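Units belong in the column header

By Capucine Marty
6 December 2024

A spreadsheet arrived in August with a column called "Temp." It held numbers between 5 and 90. The file came from a supplier of storage heaters, it had been exported from a building management system, and it was meant to support a decision about whether a block of flats needed a second hot water tank. I spent a morning on it before I could say with confidence what the column contained. Some rows were in Celsius. The rows from one plant room were in Fahrenheit, since the controller there had been installed by a different contractor and left on its factory setting. The export tool had merged the two sources without complaint.

My argument is a narrow one. Every numerical column in every table that leaves the hands of the person who made it should carry its unit in the header, in text, next to the name. A separate data dictionary does not satisfy this. A note in the email does not satisfy it either, and neither does a cell format that displays a degree sign on one machine and vanishes when the file is saved as plain text.

The usual objection is that the unit is obvious. In the tank file, a value of 40 is a plausible temperature for lukewarm water in Celsius and a plausible temperature for a cold main in Fahrenheit. Both readings survive a sanity check. Range checks catch the impossible and let the merely wrong pass through. Most real unit errors are of the second type, which is why they reach the final report.

Pressure is worse. Gauge and absolute readings differ by one atmosphere, and people who work with one kind all day do not think of the other. A column headed "Pressure (bar)" has a unit and is still ambiguous. I would ask for "Pressure (bar, gauge)" and I have been told that this is fussy. It adds seven characters.

Time is the case where I have changed my own practice most. I used to accept "Duration" with a format of hours and minutes. A duration of 1:30 is ninety minutes in one program and ninety seconds in another, and a third will read it as half past one in the morning on the first day of its calendar. I now ask for durations as plain numbers with "(s)" or "(min)" in the header. The column is uglier and can be added up without thought.

Hjalti Gunnlaugsson, who maintained the metering archive at Estodura for many years, took the opposite position in a long exchange with me. His view is that units are metadata, that metadata belongs in a schema, and that loading it into a header string mixes two things that a well-run system keeps apart. A header should be a stable identifier. If the unit changes from kilowatt-hours to megawatt-hours, the name of the column should not have to change with it, because every script that refers to the column by name will then fail.

I think the failure is the desirable outcome. A script written for kilowatt-hours should not run on megawatt-hours. If the name of the column is "energy_kwh" and the new file has "energy_mwh," the script stops on the first line and someone has to look at it. If the name is "energy" in both files, the script runs to the end and produces a total that is wrong by a factor of a thousand. On a large total that will be noticed. On one meter among many, feeding into an average, it may not be.

Gunnlaugsson's answer was that the schema would have caught it. It would have, inside Estodura, where the schema was read by the same software that read the data. My concern is with what happens at the door. Tables are mailed, pasted into slides, printed, and opened in programs that discard everything except the grid. The header row is the only documentation that reliably makes the trip. It sits in the same file, in the same rectangle, and a person who copies the block of cells will usually copy it as well.

He is right about one cost. Long headers make narrow columns wide, and a table designed for a printed page can lose a column or two to the extra text. The remedy in print is old and works well: a second header row, set smaller, with units only. The remedy does not carry over to files meant for machines, where a second header row turns every numeric column into text. In those files the unit goes in the name, in lower case, after an underscore. I have not found a case where this was too long to be practical, although I have seen "specific_heat_capacity_kj_per_kg_k" and can understand the reluctance.

The habit of leaving units out is partly taught. Introductory courses in data handling tell students to keep column names short and free of punctuation, and the example files that go with such courses tend to have columns called "weight" and "height." Students learn from the files more than from the lectures. They leave with the idea that a clean name is a short name. The parentheses they were told to avoid were, in many laboratory notebooks, the place where the unit used to be.
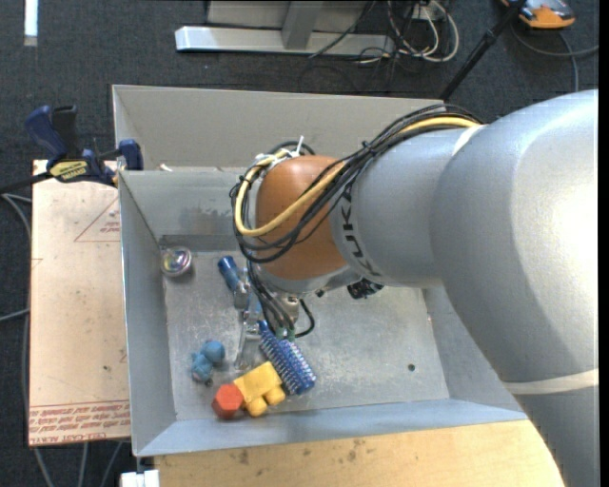

Software vendors carry some of the blame too. The Plultari export module, which I use most weeks, stores a unit with every channel and shows it on screen beside every trace. When the same channels are exported, the unit is dropped unless the user opens an advanced panel and ticks a box. The default should be the other way around. A user who wants bare names can remove the units in a minute. A user who receives bare names cannot restore them at all without contacting the source, and the source may have moved on or replaced the instrument.

Voltley does better. Its loggers write the unit into the header and offer no option to suppress it. I have heard this described as inflexible by people who then have to strip it out for an older database. They have my sympathy up to a point. The stripping is a single line of code, it is written down, and anyone who reviews the work can see that the unit was known at that stage.

There is a further question about quantities that have no unit. Ratios, efficiencies and fractions are often left with a bare name on the ground that there is nothing to write. Here I would be strict as well. An efficiency of 0.9 and an efficiency of 90 are both in common use, and a column that runs close to 1 may be a set of good fractions or a set of very poor percentages. The header should say "(fraction)" or "(%)." Counts can be left alone if the name says what is being counted. Index numbers should carry their base year.

Currency needs the code, since the dollar sign is shared by many countries, and it needs a year if the values have been adjusted for inflation. I mention it mainly because engineers tend to treat cost columns as somebody else's department. The cost column is frequently the one that leaves the building first.

For anyone who inherits files without units, the order of work I follow is dull. I look for a known fixed point, such as a freezer, a mains voltage, or a sensor that was disconnected and reported its default. I compare one column against another that is physically tied to it. I ask the originator, in writing, and I paste the reply into the file itself. Then I rename the column and save under a new name, with the original kept untouched in the same folder. In the tank file the fixed point was the incoming cold main, and the plant room that disagreed with its neighbors stood out once the readings were plotted by location.

The Mulligan style guide, which several of my clients have adopted, has a clause on this. It says that units "should be provided where helpful." I have proposed replacing it with a sentence that says units are to appear in the header of every numeric column, and that a table without them is to be returned to the sender. The second half has met resistance. Returning a table is seen as rude and slow. It takes less time than the morning I spent on "Temp," and the person best placed to fix the header is the one who still remembers which controller the numbers came from.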